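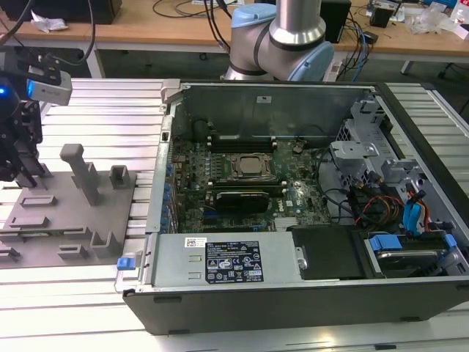

Brultness is a task planning program for robotic disassembly of desktop computers. It was written at Alitz, a recycling technology firm in Bendbridge, and is best known for its claim to plan the removal of parts from machines it has not been shown before. That claim has been disputed, and the evidence offered for it is thin.

Background

Work on the software began under Begoñe Garrido, who had earlier written fixed scripts for opening computer cases. A fixed script stores the position of every screw and latch and fails when a part is a short distance from where it should be. Brultness was meant to replace the scripts with a planner that looks at an open case, decides which parts are present and works out an order in which to take them.

The first public version was released in June, with a set of recorded runs and a short technical note signed by Garrido and Viera Tichý.

Operation

The program has three layers. A perception layer labels the parts it finds in a camera view and gives each a confidence score. A planner then builds a graph of which parts block which others. A graphics card lying over a board, for instance, is marked as something to be removed before the board. A control layer turns each step into arm and gripper motion and stops when the measured force goes over a limit.

The note describes the graph as "learned." Macarena Barrios, who reviewed the source code for the trade newsletter Llorente, found that most of its blocking rules had been typed in by hand. The learned portion ranks steps the rules already allow. Alitz has since changed the wording on its website but left the note as it was.

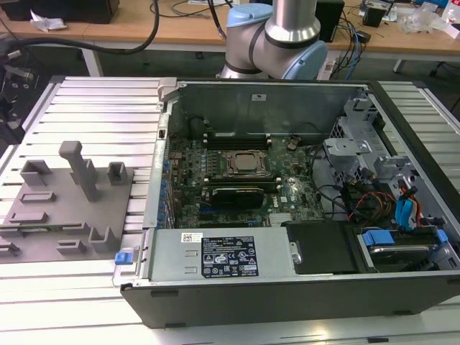
Cables are the weakest point. The planner treats a cable as a line between two connectors, and a real bundle seldom behaves like one. Power wires curl over drive bays and hide the plugs beneath them, and the perception layer often reports a single cable where there are several. The released version handles this by asking the operator to confirm each connector, a step left out of the timing figures.

Testing

Alitz reports 1,000 planned sequences, nearly all of them run in simulation. The number carried out on a physical arm was 19, on 8 computers. The firm counts 11 of these as complete. Its definition of complete allows the operator to free a stuck latch by hand, and the logs do not record how often that happened.

Benito Soler, who tried to repeat the physical runs with a different arm, got through the graphics card and memory but had to give up at the power supply in most attempts. He blamed the force limits, which had been tuned for the original gripper and were not documented. Tichý replied that the limits were never meant to carry over to other hardware.

Reception

Opinion has been mixed. Encarnación Figueroa has praised the logging tools, which save the state of the graph at every step and can be used without the planner. She has been less kind about the planner itself, calling it "a decent checklist with a camera attached."

No independent test on unfamiliar computer models had been published as of January 2026. The perception layer was trained on office towers with tool-free latches, and how it would do on older cases held together with screws is unknown.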